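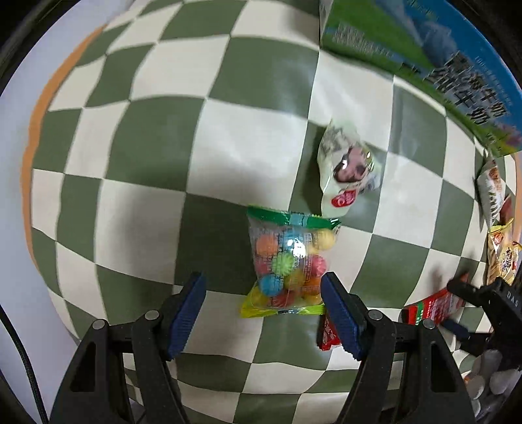

Sunday, after lunch

Laurinda is now convinced that sugar is fine if you have it with milk. She read it somewhere, or Clementina read it somewhere and told her, and between the two of them it has become science. I asked who did the study and how many people were in it. She said 122. I don't believe a number that comes out that fast.

So the new rule in this house is that anything sweet gets put out on the checkered cloth, with the milk, and we eat it sitting down like grown people. No more candy in coat pockets or in the drawer under the phone. I give it until Wednesday. The last rule was no snacks after eight, and I know for a fact who broke that one first, as I was in the kitchen breaking it second.

I had one of the blue candies and one of the orange, eyes shut, to see if I could tell them apart. I couldn't. Laurinda says the orange tastes of orange. I say she looked. We went back and forth on it for longer than two people our age should, and then she made me try the green with the ridges, which she claims is melon. It tasted like the blue.

The small wrapped one we left alone. She wants to save it for Simão, who is coming by at four to look at the back door. He will say he can't possibly and then he'll eat it standing up, rule or no rule. He also said the door would take him 12 minutes, and he said that in February.

I do like the cloth, I'll give her that. The green is quieter than it looked in the shop and it makes the kitchen feel less like a place where we only pay bills. But it creases if you so much as look at it, and the man at Hajji swore to us it wouldn't. I said at the time that he'd say the same about a paper bag. Laurinda paid anyway. She has already asked me twice to lift my elbows.

Sérgio called while I was clearing my glass. He's walking again, some 2000 steps before breakfast, and wants me to join him. He has a thing on his wrist that does the counting, and I asked whether it counts when he waves his arms around telling a story. He didn't care for that. I said maybe next week – he knows what that means.

Milk with candy, then. I tried it properly, a mouthful of one and a mouthful of the other, and all I noticed was that the milk tasted sour afterward. Laurinda says I have to keep it up for a month before I'm allowed an opinion.

Simão just rang to say it'll be closer to five.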